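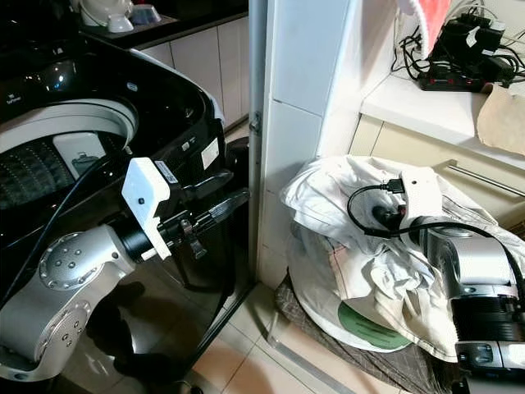
Lavadora abierta y hilo largo.

Vale, voy a hablar de la consulta de Druvport porque llevo dos días leyendo barbaridades y me va a dar algo. Abro hilo 🧵

Para quien no sea de aquí: el ayuntamiento nos pregunta si queremos ceder la gestión del agua a Ultura. Cesión a 20 años. VEINTE. Mi sobrina habrá acabado la carrera cuando podamos volver a opinar.

La pregunta de la papeleta, literal: «¿Está usted a favor de modernizar el servicio municipal de aguas?». ¿Y quién va a votar que no a modernizar? Ni «ceder», ni «empresa», ni «Ultura» salen por ningún lado. Hay que darle la vuelta al folleto y leer la letra pequeña.

El folleto, por cierto, lo pagamos nosotros. Papel bueno, a todo color, con la alcaldesa Fontana sonriendo en 3 páginas. Los argumentos en contra ocupan un párrafo — y está mal maquetado, le falta el final de una frase.

Fui a la asamblea del barrio de Mousavi. Éramos 50 en una sala sin ventilación, con gente de pie en el pasillo. Mahtab Kazemi preguntó tres veces cuánto subiría el recibo. Tres veces le contestaron que «dependerá del marco tarifario». Señora mía, ¡eso ya lo sabemos, le preguntamos por el marco!

Ardalan Kiani, el concejal de Hacienda, soltó que el resultado «no es vinculante, pero sí orientativo». O sea, si sale que sí, firman. Si sale que no, ya veremos. Me quedé tan a gusto que casi me levanto y me voy a cenar.

Y luego lo del quórum. Hace falta que firmen 200 vecinos para pedir un debate público con las dos partes. Las firmas solo se entregan en persona, en la oficina de Flirkden, por las mañanas. Quien trabaje por las mañanas, que se fastidie, supongo.

Que conste que la red está fatal y algo hay que hacer. En mi calle han reventado las tuberías dos veces desde que me mudé. Lo que pido es que me lo pregunten con las palabras que tocan y con un número al lado.

Mahsa Mirzaei ha subido a su perfil el borrador del contrato entero. Es un tostón, aviso, pero la cláusula de rescisión merece la pena (si sois de tensión alta, sentaos antes).

Edito: me dice Ehsan Ranjbar que también se puede firmar en el mercado hasta las dos. Llevad el DNI, que sin él no os cogen la firma.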